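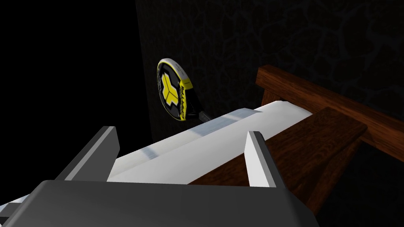 I run the after-school choir at a small elementary school in Piltitel, and this spring we would like to enter the junior group category at the Mistier Youth Music Festival, which none of us has ever done before. I'm a classroom teacher who can play enough piano to get by, so please be gentle with me! My main worry is the first round, because it is judged from a recording, and I have no idea how polished these are supposed to be. The other thing on my mind is the name sign. The entry packet says every group should have its name on display at the front of the stage, and I'd like something long, white and flat with nice clean edges, like the piece stretching across the picture, so the older kids can paint the letters on themselves. Would that be all right, or do groups usually get a printed banner? We have 23 singers, mostly third and fourth graders, with a handful of fifth graders who are very loyal and very loud. We sing in the cafeteria, so the sound is a bit echoey and the refrigerator hums. I would love to hear from anyone who has taken a young choir through this, whether at Mistier or somewhere similar. How did you choose your songs, how did you record them, and how did you keep the parents calm?

Posted by Benedetta Leone, 21 July 2022

2 people found this helpful

Fongchan Kamolrat replied:

Hello Benedetta, and welcome! I smiled all the way through your post, especially at the loyal and loud fifth graders, because I have a row of those too and I would be lost without them. I've taken my community children's choir to Mistier a few times now, and we've been turned down in the first round as well as getting through, so I can tell you a little about both.

Start with the songs. You'll need two, and the packet asks for them to be contrasting, which people worry over far more than they need to. One gentle and one lively is plenty. The year we didn't get through I had picked a very grand piece in parts because I thought the judges would be impressed, and the poor children spent so much effort hanging on to their notes that they forgot to sing. The comment sheet was kind, but it said so. The next year we did a lullaby in unison and a folk song with a simple round in the middle, and they looked and sounded like themselves. If your group can sing in unison really well, with everyone breathing in the same spots and finishing their words together, that is worth a great deal.

For the recording, please get out of the cafeteria if there's any way you can. A carpeted library is lovely, and so is a church hall with some curtains in it. We used the side room at Galli Hall, which they let school groups have for free in the early afternoon. Put the phone or recorder on a stand a good way back from the front row, a little higher than the children's heads, and do a test with only the first verse. Then listen to it through headphones before you do anything else. I once came home with a beautiful take that had my own page turns louder than the altos.
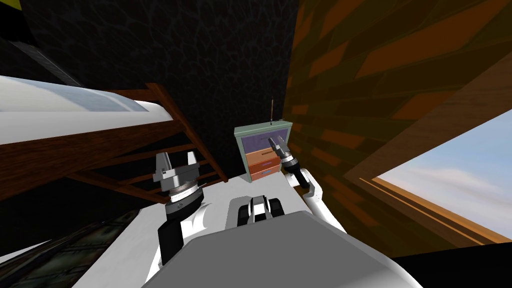 Do several takes, but stop before they get tired. I find the second is nearly always the best with little ones – the first has nerves in it and by the fourth somebody needs the bathroom. And don't be tempted to stitch pieces together. The rules want one unbroken performance of each song, and in any case a tiny wobble in the middle of an honest performance doesn't seem to hurt anybody.

As for uploading, it all goes through Zomoda now. Make the account early, because the confirmation email can be slow, and use a school address that you can still get into during the break. You'll want the title, composer and arranger for each song ready before you sit down, plus a short paragraph about the group. Write that paragraph the way you would tell a friend about them. The deadline has been in March every year I've entered, but do check the packet, since I would hate to be the reason you missed it.

About your sign, a painted one is perfectly fine. We had a printed banner one year and it curled at the ends under the lights. Just be sure the letters are dark and fat enough to read from the back, and that it stands up by itself or has something to lean on. Ours fell over during the lullaby.

Parents are the hardest part, I'm afraid. I send one letter home at the very beginning with the dates, what to wear, and a sentence saying that getting through is never certain, and then I try to answer every question by pointing back to the letter. It works on some of them.

Good luck to you all, and please come back and let us know how it goes!

Another member replied:

We just recorded on a phone in the gym and it was fine. Didn't make the shortlist though. Make sure everybody has a permission slip signed for the video, we had to leave a couple of kids out and there were tears.

A third member replied:

I can only help with the rules side, since I've done check-in at the door but never conducted anything in my life. The top size for a junior group is 42 singers, so you have lots of room if more children want to join after the break. They are fussy about the list of names matching who is on stage, so if somebody drops out or moves away, send in a new list before the day and bring a paper copy with you. Spelling matters too, because the certificates are printed straight from it, and it's a sad thing to hand a child a certificate with the wrong name. Parking is behind the hall, by the way, and buses have to unload on the side street.

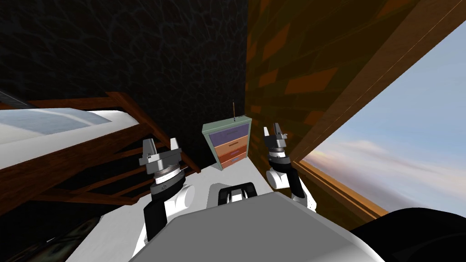

Does the person playing piano count as one of the singers?

The accompanist is listed separately and isn't included in the group size, so an adult can play without affecting your numbers. If a child from the choir is playing, put that child on both lists, and tell the check-in table when you arrive so they hand you the right number of wristbands.

Benedetta Leone replied:

Oh, thank you all so much, this is more than I hoped for! I've already asked our librarian about using her room, and she said yes as long as we put the chairs back. I'll be the one at the piano, so it's good to know I don't use up a spot. I think we'll do a lullaby as well, Fongchan, if you don't mind being copied – the children have one they learned in first grade and still hum in the lunch line, and I'd never thought of it as a festival piece until I read your answer. The permission slips are going on my list tonight. One more thing, if anybody happens to know: can the children bring water bottles backstage, or is that a no?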